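Nurkley Club Handbook, section 4: Setting up the lid and bowl task
Revised 8/25/26

The Plultero rules call this a beginner task. Allow an evening for it anyway.

1. Lay the brown mat on the table and smooth it down. The rules say wrinkles make no difference. We have yet to see that shown.
2. Switch on both arms and wait for the green lights.
3. Set the speed limit to 22 per cent. The software offers more, and you should ignore the offer.
4. Put the glass lid flat on the mat, knob up, and bring an open gripper over it. 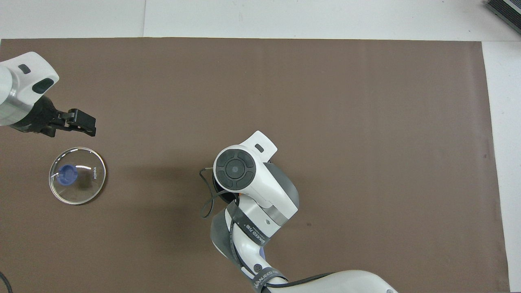

Can the Arabzadeh script find the lid by itself?
Only sometimes. It was written for solid objects, and clear glass seems to confuse it, so teach the position by hand.

5. Save the position, then run it slowly with a hand near the stop button.
6. Place the bowl near the middle of the mat and teach the second arm to reach into it.

Caution: keep the cable loops clear of the grippers. The "self-managing" cables in the sales leaflet do not manage themselves.

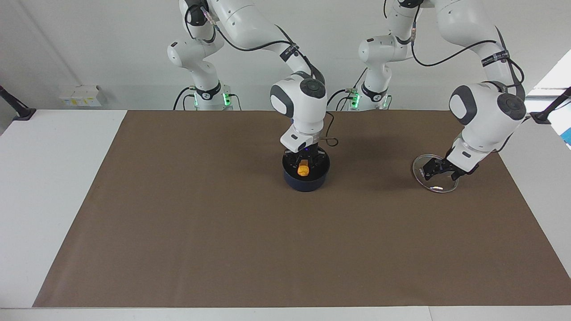
Fig. 2. One gripper in the bowl, the other low over the glass.

Note: the log stops at 3000 lines without a warning. Copy it out before a long run.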